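Ehlers cell – bin-picking arm, October inspection, Pitosville
Form 183

Cable loop under wrist joint – OK. Yellow and black runs follow the same path; check for rub each 175 hours.
Forearm lettering – pass, partly covered by cabling.
Bin clamp, upper left – seated on the rim. Re-torque not applicable.
Sloped panel – scratched and scuffed low down. Monitor, grey smudging on the floor also noted.
Gripper fingertips – green ends intact? Inspector to initial.
Cables over front right corner of bin – re-route before run 1,960. Open. 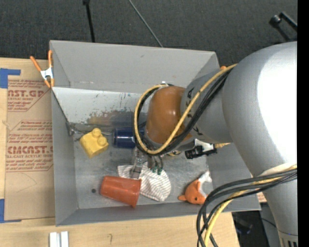 Page 2 of 4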